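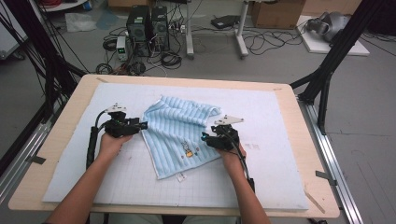
How do you fold a child's towel so the embroidery doesn't get creased?
Lay it face down, fold the plain side in first, then bring the embroidered side over so the figure ends up on top and flat.

PRUSWOOD, 1/17/23 – Doditz, a maker of bath and kitchen linens, today released the Cullora Folding Guide, a free booklet on washing, folding and storing small towels at home, in day care centers and in schools. The guide can be downloaded from the company's website. Printed copies will be sent with every order of children's towels from this month on.

The booklet has 30 pages and covers 14 folds. Most of them are for hand towels and children's towels, which are the sizes customers ask about most. There are also short chapters on dish towels, washcloths and bath sheets.

"People write to us about folding more than they write to us about color," said Verna Calloway, head of customer service at Doditz. "They want to know why a towel that looked fine in the store won't sit flat on a shelf after a few washes. We used to answer those letters one at a time. Now we can send them something they can keep in the laundry room."

Work on the guide began in October, when Doditz sent a questionnaire to customers who had bought from its children's line. The company received 1680 replies. The most common complaint was that thin towels slide apart when they are stacked. Creased embroidery came second, and care labels that stick out of the pile came third.

The guide deals with each of these. For stacking, it recommends folding in thirds and placing the closed edge toward the front of the shelf. For embroidery, it gives the face-down method described at the top of this release, along with a version for towels that have the figure near a corner. Readers are told to smooth the area around the stitches by hand before making the first fold, and to leave the iron out of it unless the care label allows ironing.

Labels get a page of their own. Doditz asks customers to leave them on. A label that is cut away leaves a short stub in the hem that can scratch, and the washing instructions go with it. The guide suggests turning the label edge to the inside on the second fold.

Ribbed cloth has a separate section. Ribs make a towel easier to line up, as the stripes can be used like lines on ruled paper. Fold with the stripes and the towel lies flat more easily. Fold across them and it tends to spring back a little, mostly in thicker cloth. The guide shows both ways – the second is useful for narrow drawers, where a shorter and fatter bundle fits better.

"Start with the whole thing spread out," said Emmett Lindgren, who wrote the text of the guide and has worked in the finishing room at Doditz for 14 years. "If the top layer is bunched up, you will carry that bunch through every fold you make after it. Pull the far corners out first. Then do the near ones. It takes a few seconds."

The drawings are by Mélanie Leclerc. Each fold is shown from above in no more than five steps, with the hem drawn as a thick line so readers can tell which edge is which. The text is kept short enough to be read from across a table.

Before printing, the guide was tried out at Strickland, a day care center in Pruswood that goes through up to 53 towels on a busy day. Staff there had been rolling them and standing them in bins.

"Rolling was quick, but the children could never find their own," said Thaddeus Quintanilla, director of the center. "With the picture on top they know which one to take. The smaller ones still pull out three to get to one. We fold those again."

Following comments from the center, Doditz took out two folds that were too slow to do in any quantity and added a chart that can be taped to the inside of a closet door. The chart is on the last page of the booklet and may be copied freely by schools and day care centers.

The guide also includes advice on drying. Towels should be completely dry before they are put away, including the hem, where the cloth is doubled and holds water longer. Dark and light towels can share a shelf once they are dry.

A second booklet on bed linen is planned. No release date has been set.

About Doditz
Doditz makes towels, washcloths and table linens for homes and institutions. Cullora is its line of children's bath linens and includes plain, striped and embroidered towels.

Press contact
Margus Sakalauskas
Communications, Doditz
Printed review copies and drawings from the guide are available on request.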